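Stadcombe Robotics Notes
@stadcombenotes
5/6/20

Thread on the wrist camera paper, which we have now finished arguing about. The question was dull and took 7 months: when a two-armed robot is putting tools away, which bits of the wrist video does it need to learn from?

The received wisdom in our group was "all of it, throw it in". I was the received wisdom. It's on the whiteboard in my handwriting.

Quick background. Someone drives the arms by hand, we record every camera and joint, and a network learns to copy. Our set is called Requena and has 1479 episodes in it. The network trained on it is Lilta. Min-kyu Sung names things and I have given up asking.

Lilta v1 had a habit. Partway through a perfectly good reach the arm would stop and hang there, like a man who has walked into the kitchen and forgotten why. Then it would carry on. Sometimes.

We blamed the joint encoders first, then the cables, then each other. Nayeli Cisneros went and watched the wrist video from start to finish, a thing the rest of us had been recommending to one another for weeks.
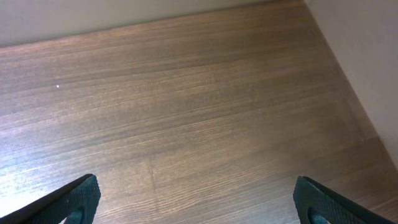
Her finding: a large share of wrist footage tells the network nothing about the task. It still gets compressed, weighted and learned from with the same care as the moment of a grasp. You get two open fingers, a lot of floor grain and the corner of a room. The brightest thing on offer is the glare on the left, and a network with nothing better to do will happily learn glare.

So the method. For each wrist frame we score how well it predicts the next second of arm movement, compared with using the head camera alone. If the wrist view adds nothing, we turn its weight down. The frame stays in. Deleting it puts a jump in the motion, and Lilta is jumpy enough.

The scorer is called Tristetti (see above re: Min-kyu). It's a small network and it trains overnight on one card. There is a longer description in the paper with Greek letters in it.

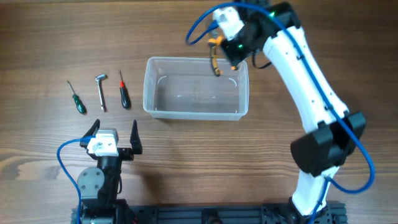
Tools and tray from the head camera. Right arm is holding the yellow and black one.

Head view and wrist view do different jobs here. From up top you can see both arms, the clear tray and the two screwdrivers with the hex wrench between them. Clear plastic is miserable for the scorer, by the way: table grain shows straight through the bottom, so an empty tray is mostly its own rim.

Result 1: the mid-reach hang is much rarer. Still there, mind. It did it during the demo for our head of department, for long enough that he asked if it was thinking.

Result 2, the one I had to be talked into: 489 episodes had wrist video that scored low nearly all the way through. Train without the wrist view on those and Lilta does as well as before. I had personally recorded a good many of them.

What didn't work: scoring by image sharpness. Floorboards are lovely and sharp. Also scoring by how much the picture changes, as swinging past a wall changes the picture a great deal and means very little.

Caveats. One room, one pair of arms, one sort of job. We tried 2 different wrist mounts and the scores shifted more than I'd like between them. If your camera sits further back from the fingers, I'd expect you to need to retrain Tristetti from scratch.

Code is going up once Nayeli has taken out the comments I left in it. Aiming for August. She has asked me to say she didn't pick the date.

Replies are open. If you've seen the same hang on other arms, I'd like to hear what you tried, including the bits that made it worse.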